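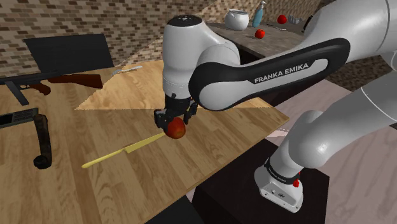 Simulated kitchen cell, arm above the apple

Our produce prep room is getting a robot arm and I'm scared for my crew
Posted by Amna Magsi

Hi all! I lead the early shift at Stondedum, where we sort and pack fruit for lunch boxes. Management wants an arm running by August, and it's all being worked out in simulation first. There are 15 of us on my shift and everyone keeps asking me what their job will be. I love this stuff, but I don't know what to tell them. What changed for people at your place?

Uzma Yousafzai
Oh, this is a fun time to be in your shoes! We went through it at Clalledetti two years ago. The biggest change was that the packers became the people who knew what "good" looked like. The programmers could get the arm over an apple just fine, but they had no idea how hard you can squeeze one before it bruises by lunchtime. 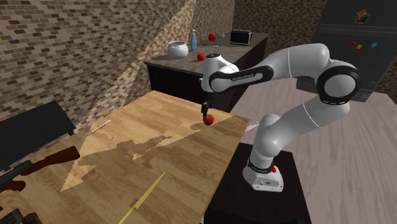 So get your crew in front of the simulation now, while changes are cheap. Ours came back with 84 notes in the first round - where the knives go, which side people reach in from, how bad light hides a soft spot. Most of them got used! Two of our packers now run the cell, and they got a raise for it. Do ask about pay early, though. We left it too late and it caused some hard feelings.

Lesego Oosthuizen
depends on the boss. ours just moved people to nights

Mieke Groen
Agree with Uzma about the notes. I'd add training on paid time, in writing. At Ereo they gave us a 434 page manual to read at home and hardly anyone opened it. One afternoon stopping and restarting the arm ourselves taught me more - and I really enjoyed it!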